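Property Valuation, Unit 3
Handout: Reading a plot before you put a price on it

In the previous unit we worked with apartments, where the comparison is quite easy. Land is harder. Two plots on the same road can have the same area and a very different value, and the student has to find out why before making any calculation.

Start with access. In the Evutdale exercise the plot touches the public road on one side only, and the frontage is 7 meters. This is enough for a driveway, but it limits where a house can stand. Check also if the driveway crosses land of another owner. If yes, look for a written right of way. A friendly agreement between neighbors has no weight when one of them sells. 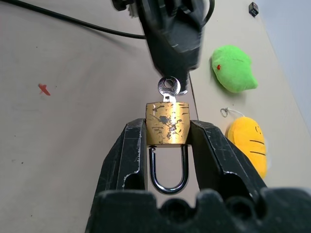 Next, look at the services. Water, power and drainage must be noted one by one, with the distance from the boundary to the nearest connection. In Evutdale the water main is 117 meters away, and the buyer pays for the trench. Many students forget to subtract this cost. They take the price of a serviced plot in Tanoli and use it directly, and so their result is too high.

Slope and soil come after that. A gentle slope to the south is normally an advantage. A steep one means retaining walls, and wet ground can mean a more expensive foundation. You don't need to be an engineer, but you must write in the report that you have seen the problem.

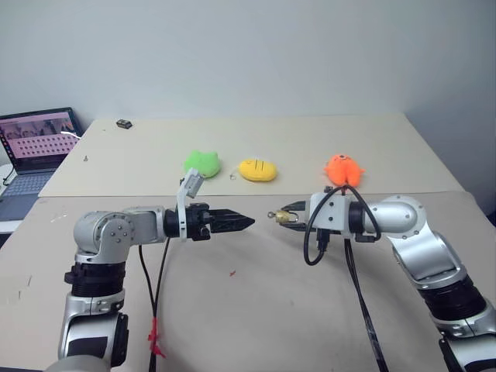
Property Valuation, Unit 3 / page 2

Choosing comparable sales

Use at least three sales. They should be recent, and all of them from the same kind of market. A sale between relatives is not a good comparable, even if the plot is next door. For our exercise you can use the sales list from Trovton and the one from Dokis. Dokis is closer to the railway, so an adjustment for location is necessary.

Express every comparable as a price per square meter. Give the subject plot the index 100 and compare each sale to it: a better plot gets a higher index, a weaker plot a lower one. Divide the price by the index and multiply by 100. Do not take the simple average of the results without thinking. The sale which needed the smallest adjustment should have the most influence.

For the next class: prepare the table for Evutdale, with one short paragraph on access and one on services. Bring it on paper, please.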